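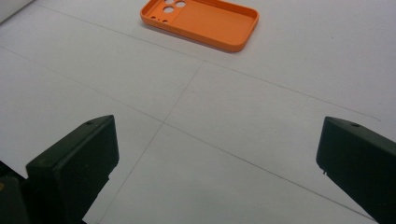 Orange case on the grid sheet, open side up.

Ticket: orange shell, fit complaint, one corner lifting
Product: Bunden case, orange
Opened by: returns desk, Sollivon
Status: open, waiting on supplier
Date: May 18, 2018

Problem as reported
Customer says case won't sit down on phone at one corner, pops back up when pressed. Says camera holes "look off" too. No photo from them. Same complaint came in February on the black ones, closed as wrong model ordered. Not sure I buy that anymore.

Checked so far

1. Order vs. phone model. Match. So not the February thing, or not only.

2. Camera holes. Two big ones, both go clean through. Also the row of three little holes along the end, no flash left in them that I could find. Nothing to fix there. Customer may just mean the lens ring shows, have asked.

3. Rim. Ran a thumbnail around the whole edge, inside and out. One spot near the corner feels proud. Could be the mold seam, could be me.

4. Flat test. Case on the sheet, press each corner, see if it rocks. Rocked a hair the first time, then didnt. Repeated on the bench by the door, no rock at all. So either the bench is off or the sheet was.

5. Took the case off the paper and had another look at the sheet itself before trusting step 4.

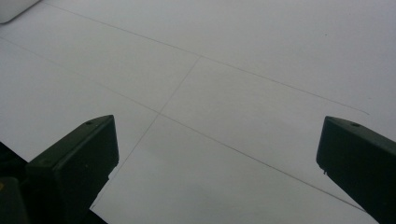
Lines are pencil, done by hand, and faint. OK for squaring a case up by eye, no good for measuring off. Please stop quoting numbers from it in tickets, use the calipers. If anyone redraws it use a harder ruler edge and go over the lines twice, they're hard to find under the lamp.

6. Calipers, inside width, both ends and the middle. End nearest the camera holes reads 3 tenths under the middle. Spec sheet from Jirell gives no tolerance so cant call it a fail.

7. Warmed the shell, 90 seconds, pressed onto the dummy phone, let it cool on there. Sat down better. Corner still lifts if you flex it. Not offering that to customer as a fix.

Not checked
- second case from same batch (none on shelf, Jia warehouse has them)
- whether the lift shows with a screen protector on

Next
Ask Jia for two more from the same carton. Batch is 4000 so would like to know before more go out. Replacement to customer regardless, ticket 115 has the adress. Keep the returned one in the tray, do NOT restock.

Update, same day
Jia replied, cartons are at the back, they'll pull them in the morning. Jirell has not answered about tolerance. Leaving open.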